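## Week 6 – timestamps, or why your policy grabs too late

Last time we got as far as the action format, and I promised I'd stop waving my hands about latency. So, latency!

Every observation you feed the policy is already old when it arrives. The image has been exposed, read out, squashed and copied (twice, if you used my starter code, sorry). In the Korden logs the image reaches the policy 154 ms after it was taken, and the jaw width arrives much sooner. Pair them by arrival time and you're teaching the network that the jaws close before they get to the cloth. With a mug you may get away with it. With a T-shirt on a bed you really won't – the fold you were aiming at is two centimetres to the left by then.

What I want you to do is line everything up on capture time, then interpolate the jaw width and pose to match each image. It's about ten lines in `align.py`. With two grippers you do it for each side separately, and only then pick a common clock.

Bed and laundry, both grippers in view:

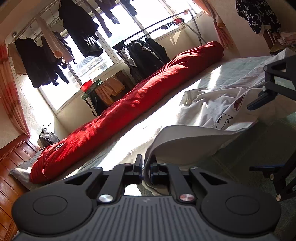
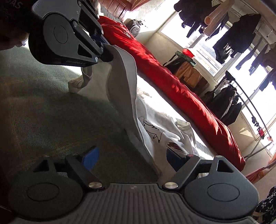
Femke Segers wrote to me after the last run of this course that she'd skipped the interpolation, taken the nearest sample instead, and seen no difference on her Transtead episodes. Fair enough, and at a high pose rate I'd expect that. Try it on slow jaw readings before you copy her, though.

### For the lab

- Load the 584 episodes and plot jaw width against image time for any 2 of them.
- Shift one side by 154 ms and plot again (it's ugly, enjoy it).
- Drop any episode with a gap in the pose stream. Log which ones you dropped, please!

Hilde Declercq has the loader notes if yours falls over on the first file. Bring your plots in June.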